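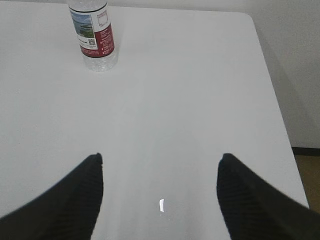 # Olaniyan Gripper Comparison Set: Data Card

By Chinyere Ajayi, Gondville Manipulation Laboratory
Last revised in March

We use cookies to remember your settings. By continuing to browse, you accept their use.

## Summary

The Olaniyan Gripper Comparison Set is a collection of short tabletop episodes recorded to compare two pairs of gripper fingers on the same arm. The set was prepared by the Gondville Manipulation Laboratory for groups that select end effectors for household and light packing tasks. It holds 3,906 episodes in its full form. A reduced form with 1,519 episodes is offered for users who need only the bottle tasks.

The set is intended for the evaluation of grasping policies and for the study of how finger shape and surface texture affect the approach to an object. It was not designed as a general training set, and results obtained from it should not be taken as a measure of overall arm performance.

## Hardware under comparison

Two finger pairs are represented.

**Jeltach ribbed fingers.** Black fingers with a matte, diagonally ribbed surface. Each finger narrows toward its tip. These fingers give way slightly under load, and contact may therefore begin before the controller reports a change in current.

**Cenell flat fingers.** Rigid fingers with a smooth replaceable pad. The pads were changed every 200 grasps. The episode at which each change took place is recorded in the maintenance table.

Both pairs were mounted on the same parallel drive, with the same maximum opening. The wrist camera was kept in one mount throughout, and its exposure was fixed at the start of each session. Changing from one pair to the other required a new zero reading for the drive, which is stored with the session file.

## Tasks

Each episode belongs to one of four task groups:

- Upright bottle: approach from above or from the side, close, lift, and return to the table.
- Moved bottle: as above, with the start position drawn from a grid on the far half of the table.
- Soft packet: pinch and lift by one corner.
- Box slide: push a small carton to a marked line without lifting it.

The bottle groups use clear plastic water bottles with paper labels. Clear plastic was selected because depth readings are often poor on it, and because the label gives a vision model a firm area to locate while the base and shoulder remain difficult. At longer range the top of the bottle may lie outside the wrist view. Users who rely on cap detection should make use of the fixed side camera until the arm has closed the distance.

The table is white and slightly glossy. Overhead lighting can leave a small bright spot on its surface between the open fingers, low in the wrist view. In early trials one detector took such a spot for an object — a fault that was more common with the gripper fully open. A mask for this region is supplied in the `masks` folder, although it is not applied by default.

## Contents of an episode

Every episode folder contains the following:

```
wrist.mp4 wrist camera video
side.mp4 fixed side camera video
joints.csv joint positions and velocities
gripper.csv opening, commanded opening, drive current
outcome.json task group, finger pair, result code
```

Times in the CSV files are given in seconds from the start of the episode. The two video streams share a clock with the arm controller. The drive current has a separate clock and has been aligned afterward; the offset used is stored in `outcome.json` under `current_shift`.

## Result codes

Result codes were assigned by a person reviewing the side camera video, without access to the gripper readings.

| Code | Meaning |
|---|---|
| 0 | Task completed |
| 1 | Object reached but not held |
| 2 | Object held and then dropped |
| 3 | Object knocked over during approach |
| 4 | Stopped by operator |
| 9 | Result could not be judged |

Code 3 applies to the bottle groups only. A bottle that tipped and came back to rest upright is coded by what followed, with the flag `touched_early` set to true. Reviewers differed most often on this flag, and it should be used with care.

## Known limitations

A total of 254 episodes have gaps in the drive current record. They have been kept in the set, and are listed in `gaps.csv`, so that users may decide whether to exclude them. The video in these episodes is complete.

The two finger pairs are not evenly spread over the task groups. The soft packet group was recorded largely with the Jeltach fingers, after the flat pads were found to leave creases that changed the packet for later attempts. Comparisons between pairs should be made within a task group. A single success rate over the full set would mostly reflect this imbalance.

The ribbed fingers take up a considerable part of the lower wrist view when open. A policy trained on one pair may learn the outline of those fingers and perform poorly when the other pair is fitted. The laboratory recommends that finger pair be supplied to the policy as an input, or that the lower corners be masked during training.

All episodes were recorded at one station with one arm. Wall, table, and floor colors vary little.

## Splits

The test split was drawn by session, so that no session appears in both training and test data. Users reporting results should state the version of the split file and whether the glare mask was applied. Please report each finger pair separately.

## Access and corrections

Requests for access should name the responsible researcher and the intended use. Corrections to result codes are welcome — please include the episode number, the present code, the proposed code, and the time in the side video that supports the change. Accepted corrections are entered in `CHANGES.md` and take effect in the next revision. Earlier revisions remain available on request.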